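Section 4. Placing and Pairing the Room Sensor

Read this section in full before mounting any part of the Brurov Tona system. The base unit must already be installed and powered as set out in Section 3. One room sensor is required for each heated room. 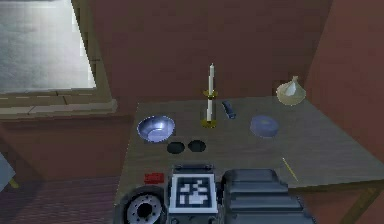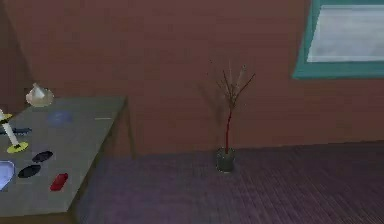
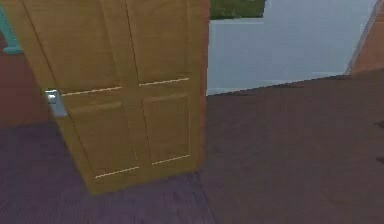
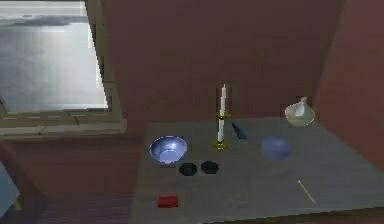

Figure 4-1. Interior views, computer-rendered. The second and fourth show a window set into a wall.

4.1 Choosing a position

The sensor reads the temperature of the air that reaches it. A poor position will cause the heating to run too long or to shut off early.

1. Select an inside wall. Outside walls are colder than the room and will lower the reading.
2. Keep the sensor at least 5 feet from any window, outside door, or radiator.
3. Mount the sensor at chest height, clear of curtains and tall furniture.
4. Do not place the sensor behind a door that is normally left open.
5. Check that direct sun does not reach the position at any time of day. A wall that is shaded in the morning may be in full sun by 4 p.m.

NOTE: In rooms with a wood stove, use the remote probe (sold separately as the Oster probe) and refer to Section 7.

4.2 Mounting the back plate

CAUTION: Turn off power at the breaker panel before drilling near any outlet or switch. Check the wall for hidden wires and pipes.

1. Press the tab on the lower edge of the sensor and lift off the cover.
2. Hold the back plate against the wall with the arrow pointing up. Mark both screw holes.
3. Drill the holes and insert the wall anchors supplied. Anchors are not needed where the screws enter solid wood.
4. Fasten the back plate. Tighten by hand only. Overtightening will bend the plate and prevent the cover from closing.
5. Insert the batteries and replace the cover.

4.3 Pairing with the base unit

1. Hold down the PAIR button on the base unit until the green light flashes.
2. Within 100 seconds, press the button on the side of the sensor once.
3. Enter the installer code 858 when prompted, then press OK.
4. Wait for the green light to become steady. The room will appear in the list under the next free number.
5. Repeat for each remaining sensor. Pair one sensor at a time.

If the light turns red, remove the batteries from the sensor, wait one minute, and begin again at step 1. Thick masonry walls may weaken the signal. Where pairing fails twice, install a Rao signal repeater between the sensor and the base unit.

NOTE: Readings may be unsteady for the first 4 hours after mounting. Do not adjust the offset during this period.

Proceed to Section 5 to set the daily schedule.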